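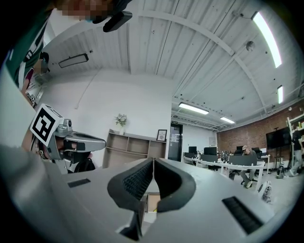 How to move a manual packing bench to shared robot operation

Last revised 26/09/2022

This page covers the changeover of one bench from hand packing to shared operation, where a robot cell does the repetitive picks and a packer handles the rest. It assumes the cell is already bolted down and has passed its safety check. For the mechanical install, see the Rireo cell manual.

The steps come from the changeover at the Skurkia parts warehouse. The bench there handled 1,441 order lines in a normal week, of which 395 were single-item picks from a fixed bin. Only those 395 were moved to the cell.

Before you start

You need the order history for the bench, the current job sheets, and one packer from each shift for at least two hours. Do not work from the job sheets alone. At Skurkia the sheets listed 11 tasks and left out bag changes, label reprints and the sorting of damaged stock.

Step 1. List the work

Write down every task done at the bench, including those that take under a minute. Next to each one, note who does it and what stops when it is late. Have the packers correct the list before anyone else sees it.

Step 2. Split the tasks

Mark each task R (robot), P (packer) or S (shared). A task is R only if the item, the bin and the box size are all fixed. Soft packaging starts as S and stays there until it has been run on the cell for a full month. Anything that calls for a decision on quality is P.

Zulkifli Kwok, who ran the Skurkia changeover, also marks who is called when an R task fails. If that column is blank, the fault goes to whoever is standing closest.

Step 3. Record the hand work

Run recordings during paid hours, in blocks of no more than 40 minutes. Tell everyone on the floor what is stored and for how long. Do not use the recordings to measure a person's speed. If management wants that data, it is a separate matter and has to be raised separately.

For each S task, record the normal case first, then the awkward ones: a torn bag, an item lying on its side, a bin nearly empty. Skurkia kept 148 recordings for its first set. Label them by task and item, never by name.

Step 4. Rewrite the job

Update the job description before the cell goes live. Three things usually change:

Walking drops and standing increases. Add a mat and a stool at the bench.
The simple picks go away, so the remaining orders are harder on average. Lower the hourly target to match.
Clearing faults becomes part of the job. Put it in the pay grade review and train for it.

The second point is the one most often missed. Keeping the old target at Skurkia for the first two weeks made the packers look slow when the mix of orders had changed.

Step 5. Run both in parallel

Keep the manual bench open until the end of the trial. Send R tasks to the cell on one shift only. Log every stop in Fundix with the time, the item and who cleared it. Review the log with the packers at shift change.

Step 6. Close out

Move the remaining shifts over one at a time. Keep a printed copy of the manual procedure at the bench and practice it once a month with the cell switched off. The next review of the task split is due in March.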